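Print this release
E-mail to a colleague
Filed under: Company News > Robotics & Automation > Training and Teaching

FOR RELEASE IN APRIL

COKER OPENS A HANDS-ON ROBOT TEACHING PROGRAM IN MELTVILLE, WITH LAUNDRY FIRST ON THE LIST

Sasaki two-arm stations and Tuvora teaching software let ordinary working people show a robot how a household job is done

MELTVILLE — Coker, the home and linen services company that has been washing, pressing and folding for the people of Meltville and the towns nearby for longer than most of us on staff have been working, is very happy to announce the opening of its robot teaching program. The program brings together 18 teaching stations under one roof and a group of 83 people who have been trained to use them, many of whom came over from our own folding tables and know more about the behavior of a damp towel or a twisted pant leg than any manual we have come across.

The idea behind the program is a simple one, and we would like to explain it the way we explain it to our neighbors when they stop us in the grocery store. A robot that is going to handle clothes has to learn how from somewhere. At Coker, it learns from a person. An operator sits or stands at the controls, moves a pair of handles, and the two arms at the station follow along. When the operator reaches, the arms reach. When the operator pinches a hem, the grippers close on it. All the while the cameras are recording what the robot sees and the station is recording how the arms moved, and that record is what the Tuvora software later learns from.

We call each of these a showing, a word that came from the operators themselves during the trial period and that has stuck so firmly we have given up trying to use anything fancier. One showing covers one job from beginning to end: pick up a garment, find its edges, lay it out, fold it, set it to the side. Operators work in blocks of 60 minutes at the controls, after which they step away, stretch, have a cup of coffee if they would like one, and let a partner take the next block.

WHY WE STARTED WITH CLOTHES

Visitors sometimes ask us why we didn't begin with something easier. Boxes, for instance, hold still. A box looks the same from one day to the next, and if you set it down it will stay the way you put it. Clothes do none of these things. A shirt dropped on a table ten times will land ten ways, with a sleeve underneath, or a collar turned in, or the whole thing wadded up so that even a person has to give it a shake to find out which end is which.

But clothes are what we know, and they are what our customers hand us by the bagful. It seemed right to us that if Coker was going to put its name on a program like this one, it should be for work we could judge with our own eyes. Any one of our folders can look at a finished stack and tell you whether it would go out the door, and that plain yes or no has been a great help to the engineers, who are used to much longer conversations.

Athletic wear has a special place in the program, and we will admit we have become a little fond of it. It is slippery, it stretches, and it comes with ribbed bands and stripes that bunch up in ways a flat bedsheet never will. A pair of track pants has to be pulled out along its length before there is any hope of folding it, and that pull has to be firm enough to take out the twist and gentle enough that the other end doesn't come sliding off the surface. People do this without thinking. Asking a person to do it slowly, through a pair of handles, with an eye on both hands at once, is a very good way to find out just how much skill was in there all along.

TWO WAYS OF SHOWING

The program uses two ways of teaching, and operators are trained in both.

The first is remote control, described above, in which the operator's handles drive the arms. It takes up most of the day at most of the stations, and it is the way we teach anything that needs both arms working together, such as holding one end of a garment while the other end is lifted and turned.

The second is teaching by hand. Here the arm is put into a soft mode and the operator takes hold of it directly and walks it through the motion, much as you might guide a child's hand around the letters of the alphabet. It is slower, and it is better suited to short motions: the angle at which a gripper should come in under a fold, say, or how high to lift a cuff before letting it down again. Several of our operators prefer it and say that it gives them a feel for the weight of the arm that they carry back with them to the handles.

Sasaki, which supplies the two-arm stations, has worked closely with us on both, and we are grateful for the patience its staff showed during the months when we kept asking for one more small change to the handles. The grips are now a little narrower than they were, and the release button has moved to where a thumb can find it. Operators with smaller hands noticed the difference on the first morning.

WHAT HAPPENS TO A SHOWING AFTERWARD

At the end of each block, the partner who was not at the controls sits down with the recordings and goes through them. Every showing is given one of 3 marks: keep, keep with a note, or set aside. A showing might be given a note if a garment slipped and was picked up again, and we want to be clear that such a showing is well worth having. A robot that has only ever been shown perfect folding will have no notion of what to do when a sleeve gets away from it, and sleeves do get away.

Showings that are kept pass to Tuvora, whose software sorts them by garment and by motion and uses them in training. The results come back to the Meltville floor, where the robot tries the job by its own lights and our operators watch it and write down where it hesitates. Then they sit down and show it that part again. It is a patient sort of work — some would say it is a good deal like bringing along a new hire — and it suits the people who have chosen it.

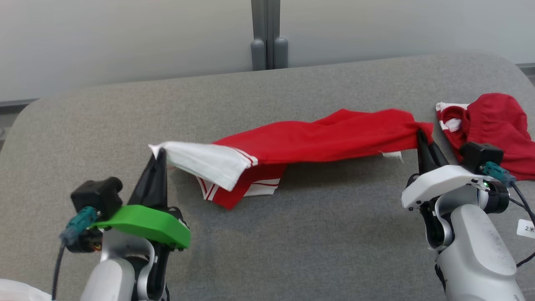
Two-arm teaching at work: the left arm lifts the striped white end of a red garment while the right arm holds the other end.

Surfaces vary from station to station, by design. People fold laundry on beds, benches, sofas and kitchen counters, and a padded seat gives under a gripper in a way that a hard table will not. Coker has asked its operators to bring their own habits to the work as well. Some fold pants in half lengthwise first and some begin at the cuffs, and the program takes in both, with a tag on each showing to say which way it was done.

TRAINING AND JOBS

New operators begin with a paid course that starts with the safety walk-through and the stop button, goes on to moving soft blocks from one tray to another, and works up to hand towels, then shirts, then pants. No background in computers is asked for. What we look for is steadiness, a willingness to do a thing over, and good humor about the first few tries, which are clumsy for everybody, including the managers who insisted on having a turn.

Folding tables at the Meltville plant will go on running as they do now. Staff who moved over to the teaching stations did so by request, kept their seniority, and may move back at the end of any month if they find they miss the old bench. Shifts at the stations begin at 7 a.m. and the last block of the day ends at 4 p.m., hours that were picked with school pickup in mind.

Coker expects to add bed linens and baby clothes to the list of teaching jobs once the athletic wear set is complete. Socks have been talked about a great deal and will come later.

VISITING THE PROGRAM

Customers and neighbors are warmly invited to come and see the stations during the open afternoon in April, from 1 p.m. to 4 p.m., at the Coker plant in Meltville. Please use the side entrance by the loading dock, where there is parking and a ramp. Children are welcome with an adult, closed shoes are required on the floor, and one station will be set aside for visitors who would like to try the handles on a hand towel. School groups and trade visitors should write to the front office ahead of time so that a guide can be arranged.

ABOUT COKER

Coker provides laundry, linen and garment care to households, inns and sports clubs in Meltville and the surrounding towns. Sasaki makes two-arm work stations and hand controls for teaching and light assembly. Tuvora develops software that learns handling tasks from recorded demonstrations.

Press inquiries: Coker front office, Meltville

Print this release
E-mail to a colleague
More in Robotics & Automation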